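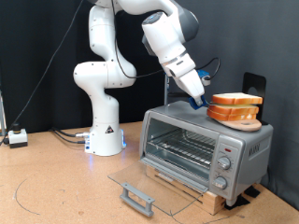

Losley Robotics today announced the opening of its kitchen skills program, in which robot arms are shown everyday household tasks by a person before they try anything without help. The program is run from the company's workshop in Trurnstead and will continue through May. Its first set of tasks centers on a toaster oven and a short stack of sliced bread, with the oven door lowered and the arm's gripper brought in from over the top. Each task is shown many times, by several operators, and every showing is saved together with the camera views and the positions of the arm's joints.

The company has built the program on two ways of teaching. In the first, called hand guiding, an operator takes hold of the arm and moves it through the task. In the second, the operator stays at a nearby desk and steers the arm with a hand controller while watching the wrist camera on a screen. Losley Robotics has used hand guiding for 3 years in its work with packaging firms. Remote control is newer to the company and was added so that operators could work with the same views the arm will later rely on.

Both methods will be used on all 16 tasks in the kitchen set. The tasks include opening and closing an appliance door, turning a knob, moving bread, and picking up flatware from a counter. Flatware was placed on the list at the request of Merlow, a supplier of equipment to assisted living residences and a partner in the program. Merlow has asked that the tasks reflect what residents and staff do at mealtimes, using ordinary household items in ordinary positions.

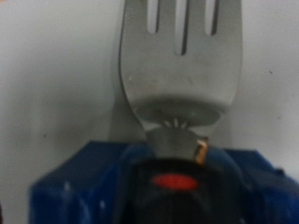

Issued by the Communications Manager, Losley Robotics, Trurnstead

Small items call for close work. A fork lying on a pale surface gives an operator little to go by from across a room, and the wrist view is the one most operators turn to when bringing the fingers to either side of a handle. Operators are asked to slow down for the last part of the approach and to keep the fingers level. If a showing goes wrong, it is marked as such and kept. The Losley engineering team reviews these records along with the good ones when it decides which tasks need more time.

Operators complete a training course before their first recorded session. The course covers safe use of the stop button, correct posture at the controller, and the written rules for starting and ending a showing. Experience with robots is not required. Of the 14 operators now on the program, most came from food service, retail or home care, and the company intends to recruit from those fields again.

Records from the sessions are stored and sorted with Dinu, the company's in-house software. Dinu lines up the camera views with the motion of the arm so that a reviewer can step through a task and add notes.

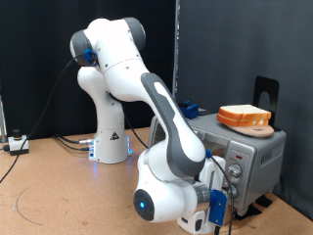 The arm at the toaster oven, with sliced bread on a pink plate. Trurnstead workshop.

Merlow will receive a written report when the kitchen set is complete. The two companies have also agreed to discuss a second set of tasks, which may include laundry and table clearing. No decision has been made on a trial in a residence.

About Losley Robotics

Losley Robotics develops teaching methods and software for robot arms used in light industry and the home. Its offices and workshop are in Trurnstead.

Press inquiries and requests to visit the workshop should be sent in writing to the communications office at Losley Robotics.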